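Robot Safety and Fault Technician (Manipulation Cells)

Hindura, Unthorpe site
Full time, permanent, on site
Reports to: Kelly Evangelista, Operations Lead
Closing date: 2026-10-07

Summary

Hindura is hiring a technician to look after the robot arms in our Unthorpe test rooms. The main part of the job is finding out why arms fault, fixing the cause, and deciding when a cell is safe to go back into use. You will work with two other technicians and with the engineers who write the task programs.

The post is new. We created it after an incident in June, and we would like applicants to know what happened before they apply.

What happened in June

One of our arms was running a pick-and-place task with plastic bottles. It had a bottle in the gripper when the controller reported a loss of communication with the hand. The arm stopped, as it should. The operator cleared the fault from the screen and restarted the program. The hand did not come back in the state the program expected. The program treated the gripper as open and empty, and the arm made its next move at full task speed with the bottle still held. The bottle hit the tabletop and split. The operator was reaching in to straighten a second bottle at the time and was struck on the forearm by the wrist of the arm.

The injury was a bruise. The operator was back at work the next day. We do not regard it as a small matter, because at a different height it would have been a head injury.

The internal review was led by Augustina Bawa. It found the following.

The communication fault came from the cable that runs along the outside of the arm to the hand. It had been clipped too tightly at one point and left too free at another. The conductors had fatigued near the connector.

The same fault had been cleared from the screen 48 times on that arm in the weeks before. Nobody had opened a fault ticket for 9 of those days because the arm always restarted.

The restart routine did not check the position of the fingers before moving.

The reach-in rule (arm stopped, enable released, then hands in) was written down but not enforced by the cell.

The cable has been replaced and the restart routine now reads the finger position and moves at reduced speed until the first grasp is confirmed. The reach-in rule is being moved into hardware, cell by cell. That work is not finished and you would be taking over a good part of it.

The work

Most of the tasks we run are ordinary ones. An arm is mounted beside a table, a fixed camera looks at the work, and the arm picks up household objects and sets them down again. The loads are light. Most of the faults come from cables, grippers, bad grasps and poor restarts, and very few come from the arm's own joints.
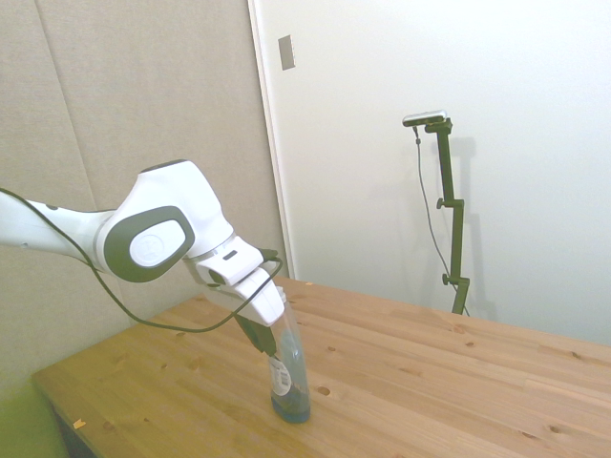
Your duties

Fault response. Attend stopped arms, read the controller log before anything is cleared, and record the state of the arm, the hand and the object. Open a ticket for every fault, including the ones that clear on the first try.

Cable and hand inspection. Check external cables on each arm every week for loop length, rubbing, kinks and strain at the connectors. Check finger pads for wear. Replace parts before they fail where the log shows a pattern.

Restart approval. After any fault with an object in the hand, a technician has to release the cell. Operators cannot do this themselves any more. You will be one of three people with that authority, and you will be expected to say no when you are not satisfied.

Stop testing. Test the emergency stop and the enabling device on each cell at the start of the week and after any change to wiring or mounting. Log the result. A cell that fails is tagged out the same hour.

Speed and force settings. Hold the approved settings for each task and check that what is loaded on the controller matches. Engineers may ask for changes. Changes go through you and are written down.

Dropped and crushed object reports. Keep a record of drops, crushes and spills. We use some containers with liquid in them, and a leak near a power supply counts as a safety report.

Training. Run the short induction for new operators with Bình Đào, who wrote the current version. It takes half a morning and ends with a practical check at a stopped arm.

Hardware guarding project. Finish fitting presence sensing to the remaining cells. The parts are on site for most of them. The mounting brackets are not all suitable for the tables and some will have to be remade.

What we need from you

Two years or more working hands-on with industrial or collaborative robot arms, packaging machinery, lab automation or similar equipment. Experience from a maintenance role counts the same as experience from an engineering role.

Confident fault finding on low-voltage wiring, connectors and data cables. You should be able to use a multimeter and crimp a connector properly without supervision.

Able to read a log file and put events in order. You do not have to be a programmer. You do have to be able to follow a simple program well enough to see where it assumes something.

Working knowledge of lockout and tagout.

Clear written English. Your tickets will be read by people who were not in the room.

Able to stand for long periods, kneel to work under tables, and lift up to 40 pounds with or without reasonable accommodation.

Useful but not required

Experience with risk assessment for collaborative robots. Some Python. Experience making brackets and small fixtures, by printing or machining. A first aid certificate. If you do not have the last one we will pay for the course.

What we do not need

A degree. We have had good technicians with and without one, and the application form does not ask.

Hours and pay

The working week is 40 hours, Monday to Friday. There are two shifts, 6:30 a.m. to 3 p.m. and 11 a.m. to 7:30 p.m., each with a half-hour unpaid break. Technicians swap every two weeks. There is no night work. Arms do not run unattended at Unthorpe, and there is no plan to change that.

This is an hourly position and overtime is paid. The starting rate depends on experience and will be given to you in the first phone call, before you are asked to spend any more time on the application. Health and dental cover starts on the first of the month after you join. Work boots and prescription safety glasses are paid for.

Training you will get

Your first two weeks are spent alongside Hưng Hồ, who has been covering this work since the incident in addition to his own job. You will not release a cell on your own during that time. After that you will spend a week at our Vandbridge site, where the hands are rebuilt, to learn how they come apart and what usually wears. Travel and lodging are paid.

You will also be given the full June review, with the logs attached. We expect you to disagree with parts of it, and there is a meeting set aside in your first month for that.

Authority to stop work

Any technician can stop any cell for a safety reason. You do not need permission from the engineer whose task is running, and you do not need to be proved right afterward. If a stopped cell delays a project, that is the Operations Lead's problem to deal with. We put this in the ad because two applicants for an earlier post asked about it, and the answer they got at the time was vague.

How to apply

Send a resume and one page on a fault you worked on. It can be any machine. Tell us what the machine did, what you thought was wrong at first, what was wrong in the end, and how you knew. If you never found the cause, you can write about that instead. Please take out customer names and anything confidential.

Do not send a cover letter. We will not read it.

Applications go to Dayana Aguirre in the hiring office, through the form on this page. If the form does not work for you or you need the ad in another format, call the front desk at Unthorpe and ask for her. Everyone who applies gets an answer.

Selection

There is a phone call of 20 minutes, then one visit to the site. The visit lasts three hours and you are paid for it. You will be given a stopped arm with a fault we have put on it and a copy of the log. You can ask questions of the technician on shift. We are interested in the order you do things in and what you write down. Finding the fault is a part of the score, though people have been hired who did not find it.

After the practical there is a conversation with Kelly Evangelista and Augustina Bawa. You will also have time with one of the operators, without a manager present.

If you need an adjustment for any part of this, tell Dayana when we set the date.

Applicants must be authorized to work in the United States. Hindura is an equal opportunity employer. Current employees at Vandbridge may apply and should tell their supervisor before the site visit.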